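Two-arm bench cell: gallery and buying notes

Posted July 31, 2024 by Gwilym Probert

We have to decide by December whether to buy a two-arm cell for the returns bench, rent one, or leave the whole idea alone for another year. Delyth Vaughan asked me to put the pictures somewhere people could look at them before the budget meeting, along with whatever I thought worth saying. I said I would, on the condition that I could be rude about the quote.

For anyone who hasn't followed this: the returns bench gets chargers, plugs, small players, card readers, power strips and the cables that go with all of them, usually tangled together. A person sorts it, plugs in what can be plugged in, and bins the rest. The pitch from Zandent is that a pair of arms could take over the plugging and sorting. Maybe so. I have sat through 15 sales presentations on this sort of thing since I took over equipment planning, and in every one of them the part went into the socket. Salespeople don't show you the other kind.

So I wanted pictures of the work, with the usual clutter on the table, and no brochure shots. Click either one for the larger size.
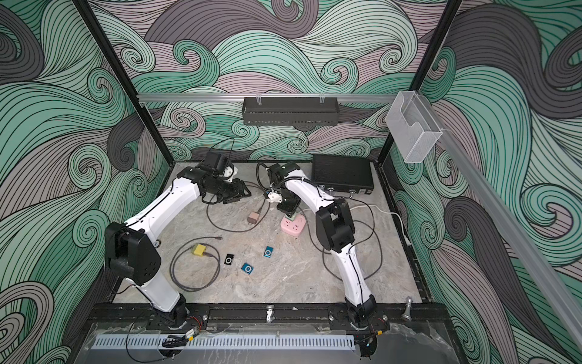 Two arms at the bench, right gripper over the pink power strip. Budget line 3.

Look at how much of that is not robot. The Zandent quote has the two arms in large type on the first page, and then you turn over and find the mounting, the rails, the panels, the cable management, the lighting, the "integration" and the "commissioning support." I asked what the difference was between integration and commissioning support and got a very long email back. Ignacio Paredes read it too and he couldn't tell me either. Both lines are priced separately, so I would like one of them gone or a plain description of what a person does on each day we're paying for.

Then there is the second arm. The case for two is that one holds while the other plugs, or that one clears cables out of the way. I can see that. I can also see a way to spend twice the money and have one arm waiting for the other most of the day. I've asked for a price with a single arm and a fixed clamp for the strip. Zandent says the single-arm version is "not the recommended configuration." Recommended by whom? They sell arms!

Rikutik, the other bidder, will quote either way, which I liked. What I liked less is that their warranty runs out after 11 months. I have never met an 11-month warranty before and I'd like somebody to explain it to me slowly. If the purchase is approved in December and the cell isn't in regular use until spring, we burn a good part of that cover while the thing is still being set up. Any order we place should start the clock at acceptance, in writing, and acceptance should mean our parts on our bench.

Which brings me to cables. Every demo I've been to used one plug, one socket and a clean table. Our bench doesn't look like that on any day of the week. A cord is lying across another cord, a charger is sitting in the middle of a loop, and the thing you want is next to the thing you don't. Hefin Landeg has worked that bench longer than anyone and he does it without looking, pulling a lead free with one hand while reaching for the next item with the other. I would want to see any machine we pay for do a bad pile as well as a tidy one, and I'd want Hefin to be the one who makes the pile.

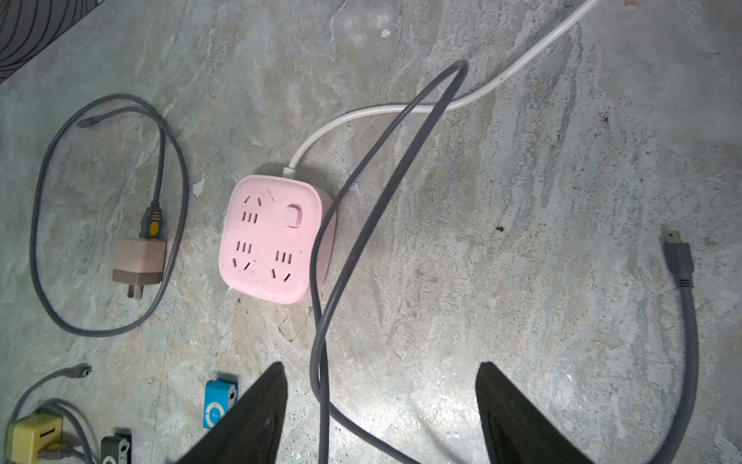

Sockets are the other thing I keep coming back to. A gripper that can manage a plug in one opening has to manage it at whatever angle the next opening sits, and on the next model of strip after that. When I asked Zandent how long it takes to teach the system a new item, the answer was "minutes." When I asked who does the teaching, the answer was a support contract. Rikutik was a bit more open and said we should expect to send someone for training, and gave us a price for it. It isn't cheap, but at least it's a number I can put in a cell on a spreadsheet.

Fingers wear out too. Neither quote has a line for spare gripper fingers. I asked, and both companies told me they last a long time. Fine, then a few spares shouldn't cost much, so put them in.

What I'm asking for before anyone signs:

A paid trial of 15 working days on our own returns, with our people watching. If the trial goes badly we send it back and owe nothing further.

One price for the complete cell, including everything bolted to it and everything needed to turn it on.

A separate yearly price for support, software and training, held for the first 3 years. Glenys Vaughan in accounts has been burned before by renewals that doubled, and she wants to see this one in the contract.

A log of every item the cell gave up on. I don't mind if the list is long. I mind if there isn't one.

Hefin's current output as the comparison, measured over ordinary weeks. Zandent's spreadsheet uses a figure for manual sorting that none of us recognizes, and the payback period depends on it almost entirely. Change that one figure to something sensible and the payback slides well past the point where I'd have bothered opening the file.

Delyth thinks I'm being hard on them. She has seen the Vlad unit running over at Jevari and came back fairly keen, and she's right that it didn't stop once while she was there. She was there for the length of a coffee. I'd like to go back with a box of our own returns and stay until lunch, and she has agreed to set that up.

If you have worked with either supplier, or if you can see something in the pictures that ought to be on the list, write to me before the budget meeting. Comments under the gallery are switched off after last time.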